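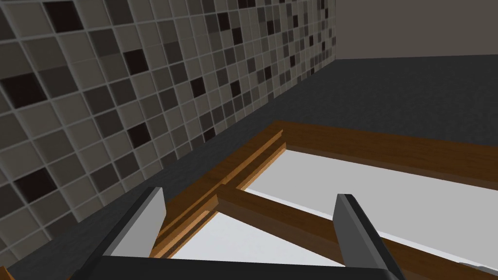
My policy for opening cabinets in simulation works well in one kitchen and badly in the others, and I would like to understand if my method is wrong. I train on 500 demonstrations from the wrist camera only. Each kitchen gets random textures, for example mosaic tiles on the wall beside a charcoal countertop, and the two fingers stay in view at the bottom. I test on Grivia, which has 52 layouts. On the layouts I trained with, the policy is good. When I change only the wall texture, it often closes the fingers too early and misses the handle.

I already tried stronger color changes and it did not help much. My supervisor asks me for one clear result before the end of May.
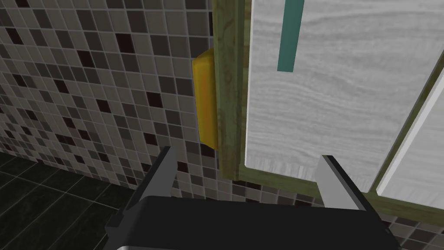
I also compared two ways of sampling the textures. In the first, every episode gets a new wall, and the doors keep their material. In the second, wall and doors change together. The second one is better, but I ran it with 2 seeds, so I do not trust the difference. Is it normal to report this, or should I first collect more data?

Posted by Tanvir Sheikh in May

Bastos
Please do not report with two seeds. Run more, and show every seed as a point in the plot. Before you collect new data, check also how your demonstrations are divided between layouts. In my project we had 1,909 episodes and more than half came from the same few kitchens, so the policy learned those walls very well and the rest poorly. We sampled evenly by layout, with the same total number of training steps, and the gap became smaller.

A second test is cheap. Keep the texture fixed and move only the camera a little. If the failure looks the same, your problem is the depth of the handle and the texture is a smaller part of it.

Flokimance
add a second camera, wrist only never worked for me

Pellwood
I agree with Bastos about the seeds. I would not add a camera now, it changes the question you are asking. Write down for each failed episode the moment when the fingers start to close. A success rate alone will hide this.

We use cookies to remember your login. Accept or change settings
Contact us | Copyright, all posts belong to their authors | Back to top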